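Notebook, Riser program -- Thursday, November

Up early and at my desk by 7, partly because I couldn't sleep after yesterday's call. So it's official: Moltico has a new chief executive, and she comes from the plant side! Pramila Kandpal ran seat assembly at Tilby for years before she moved into the front office, and she starts with us right after the holiday. I've been hoping for somebody who has stood on a line at shift change, and we got one.

Notes from the all-hands while I still remember them:

- Board says the old plan (sell the seat frame business, keep electronics) is off the table for now. Frames stay. Big cheer in the back of the room.
- Riser stays funded through the next model year. I wrote this down twice.
- Outside hiring frozen for 90 days, transfers still OK. Jyoti, that means your person from the Bisht plant can still come over if the paperwork is in before the freeze starts. Please check with HR today.
- Share price came up, of course. The chair wouldn't guess at it and moved on to the next question, fair enough.

Jyoti Gautam asked the best question of the morning: does the supplier review keep going or start over? Answer was that it keeps going, with Kandpal reading the file herself before she signs anything. I love that. It also means our numbers have to be clean, and the recliner bracket sheet is not clean. The order quantity says 3,000 on the first tab and 2,000 on the second. I think the second one is left over from the spring quote but I need to find the email. Don't send that sheet to anyone yet!

Spent the rest of the morning on the bracket cost. Bisht's new price holds if we take the longer lead time, roughly 14 weeks. Tight for the pilot build, fine for everything after it. I'd take it. Jyoti wants a second quote first and she's probably right, so she's calling two shops this afternoon.

Things I want in front of Kandpal in her first week:

- the Riser cost sheet, one page, corrected
- the scrap trend from second shift (it's going the right way -- finally)
- the case for keeping frame welding in house

Lunch was late, and then the old badge printer ate my card, so I was locked out of the west door until somebody let me in.

To do tomorrow: find spring quote email, fix tab two, book the small room for the dry run, ask Jyoti how the calls went.

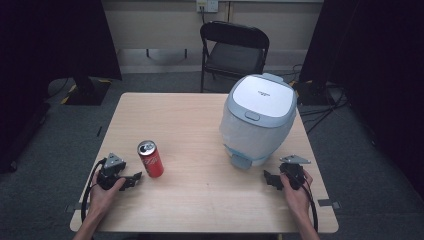 Two hand-held grippers at the table, one in each hand.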